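In praise of the wire

I miss the headphone lead. I know how that makes me sound, and my nephew has already told me, but I've had a good long think about it and I'm sticking to my guns.
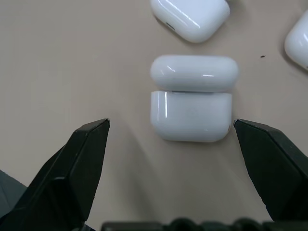

My trouble with wireless earbuds has very little to do with the sound, which is fine, and everything to do with the cases. In our house they breed. There's my pair, there's my partner's pair, there's the pair that only works in the left ear and which we keep for reasons I couldn't defend in court. Put three white cases out on a beige table and tell me whose is whose — go on. Same glossy white plastic, same rounded corners, and if there is a mark on the front it's a ring so faint you have to tilt the thing at the window to be sure. You could have designed them to be mixed up and not done a better job.

The old wired ones got in a tangle, yes. I'll give you that. But I never once picked up someone else's tangle by mistake. Mine had a bit of green tape near the plug and a kink where I'd shut it in the car door, and I'd have known it anywhere!

Last January I went all the way to Leeds with Bereket Ejigu's earbuds in my coat. He'd been round for supper, we'd both put our cases down by the fruit bowl, and off he went with mine. I found out on the platform, when my phone flatly refused to have anything to do with them. So I sat for the whole journey listening to a man explain his conservatory to someone called Pam. Bereket, meanwhile, had mine on charge at home and hadn't noticed a thing.

I've asked around, and people have their systems. Danica Vlček paints a dot of nail varnish on the lid of hers (coral, very fetching). Trevor at work has a rubber cover shaped like an avocado, which makes me laugh every time he gets it out in a meeting. And that's my point, really. We're paying good money for these things and then sticking avocados on them so we can tell them apart. A cheap biro comes in four colours. Would it kill the makers to do a dark red one, or a nice mustard?

I do see the appeal of white. It looks clean in the shop. It looks clean for a week or so after that, and then it has been in a handbag with a leaky pen and half a flapjack and it looks like something you'd find behind a cooker.

My partner says the answer is to put mine back in the same place every night. This from someone who keeps the scissors in three different rooms. I've bought a sheet of stickers instead, 200 of them for less than the price of a sandwich, mostly fish. Mine has a haddock on it now. If you're ever at ours for supper, please leave the haddock where it is.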